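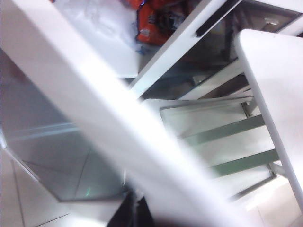 Fridges are my favourite thing to talk about, so you can imagine how chuffed I am to announce that Flukwood, our little kitchen-reset service, is opening its books to new households this May! I'm Aisling Heffernan, I started the business, and I've spent more of my life than I'd care to admit with my head in other people's crispers. We begin every visit at the cold end of the kitchen. White interior, glass shelves, an orange-red packet with a crinkly wrapper sitting up on one of them: a set-up like that is a pleasure to sort, as you can see right through to what's hiding underneath. Packets go up where you'll spot them, jars get turned label-out, and the mystery containers come out for a frank little chat on the bench.

We've done 937 kitchens so far (my mum's was the first, and she still moves everything back), and this year we'd love to push on to 2000. To help us get there I've teamed up with Sirkia, who make our shelf liners and tubs, and with the lovely crew at Ó Conaill, who look after bookings.

The other bit of news is that we now do walls. People kept asking! You sort out the pantry, you stand back with a cuppa, and suddenly all you can look at is the grout. So the full reset now includes the splashback and any other tiling in the kitchen, wiped down from the top with a soft cloth, and a small brush along the grout lines.

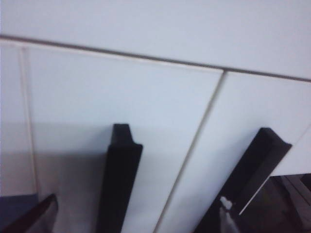 Large white wall tiles, with dark grey and pale beige grout lines.

A full reset takes up to 8 hours and we bring our own tubs, cloths and labels. You're welcome to stay and help or clear off to the beach, whichever you like. Bookings are open now through Utuvia, our new online calendar, and morning starts tend to go first.

Media enquiries: Aisling Heffernan, Flukwood. I'm on the tools most mornings, so please try me after 3 pm.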